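2019-02-25

**Grusitz releases "The Market of Mrs. Gwilliam", a new interactive picture book for tablets**

Grusitz, a small publisher of children's book apps, announces today the release of its new title, The Market of Mrs. Gwilliam. The app is made for children from three to seven years and can be read in English and in German.

The story is about an old lady who sells vegetables in the harbor town of Nitirport. One morning all her customers ask for the same thing, a pumpkin, and she has only one left. The children help her to decide who will take it home. The story has three different endings, and the child can go back and try another one at any time.

## Reading alone or together

The book offers three ways of reading. In "Read to Me" a narrator reads the text and each word changes color when it is spoken. In "Read Myself" the voice is silent, but a touch on any word will say it aloud. In "Record" a parent or a grandparent can read the story with their own voice and save it on the device.

More than 200 objects in the drawings show their name when they are touched. The text has 2704 words, divided in short pages, so that a beginning reader does not get tired. There is no advertising in the app and no purchase inside of it.

## The same team as Humus

The Market of Mrs. Gwilliam was drawn and programmed by the team that made Humus, our app about the life under a garden. Many parents wrote to us that the letters in Humus were too small on older tablets. We have listened, and in the new book the size of the letters can be changed in the settings. Humus will receive the same option in September.
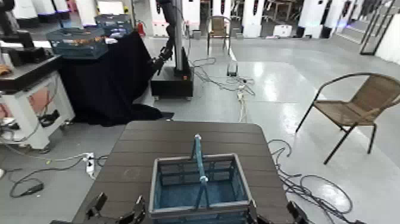 ## Price and availability

The app is available now for tablets and phones. It needs 110 MB of free space. Schools and libraries can ask for a group license. Reviewers who wish to receive a free code are invited to write to the press office of Grusitz and to name the language they prefer.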